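Print | E-mail

Open day at Cleredus: the folding room
By staff writer, March

The Gimholm building opened its textile rooms at 4 pm. Floor work is done on woven mats.

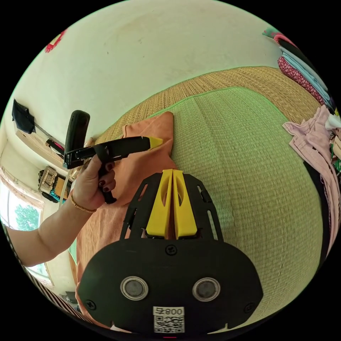 T-shirts

An orange-toned shirt was laid flat, neckline at the top left. Folded clothes were stacked against the wall, with a second pile in front.

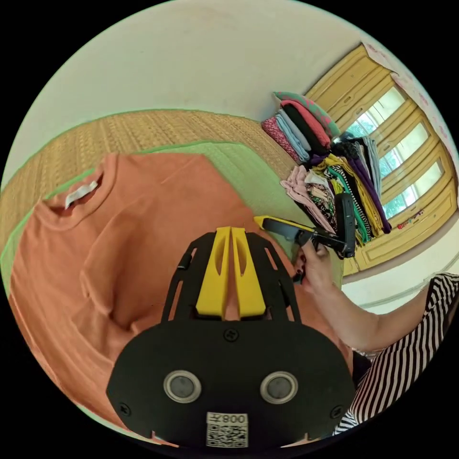 Awasthi asked whether the sleeves go in before the hem comes up. They do at Cleredus.

Related items
- Nulline colour-fastness trials
- Gimholm: 21 towels, 20 folds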